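The arm lives in the spare room now. It used to live in the garage, but the garage gets down to single digits in January and the printed parts started to creak in a way I didn't care for.

I've called it Lekby, after a bookshelf brand I made up while trying to convince my partner it was furniture. She was not convinced. It has been in there for 18 days and she has started shutting the door when people visit.

Progress, such as it is: the new fingers are on. These are version 21. I'd like to say the first 20 taught me something, and a few of them did, mostly about how much grey filament a person can go through before the fellow at the shop starts asking after his family. Fergal Moynihan drew the slots for me after watching me attempt it myself for the length of one coffee. He says they save weight. I say they give me somewhere to put the rubber pads when I get around to buying rubber pads. 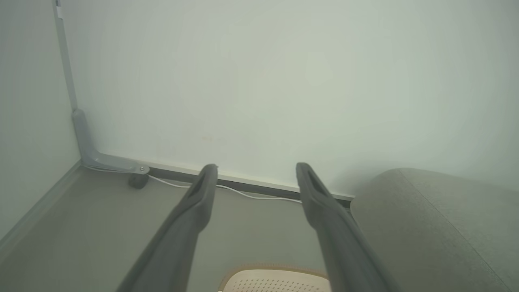
The wrist camera took me most of Tuesday. Ismail Filali had lent me his mounting jig on the condition that I stop phoning him about it, so of course I had the bracket on backwards by nine in the morning and couldn't phone. The software was perfectly happy with this. It reported a calibration error of 992, units not given, and carried on.

It's the right way round now and the number is down to 18, still of nothing in particular. The two sides close at slightly different speeds, so anything I hand it gets nudged to the left before it's picked up. I've started putting things down a little to the right to compensate. That probably counts as the robot training me.

Next job is the shoulder belt, which slips when the arm reaches past halfway. I have a new one on order and a colour of zip tie picked out in case it doesn't come.

3 comments | 2 shares

Back to top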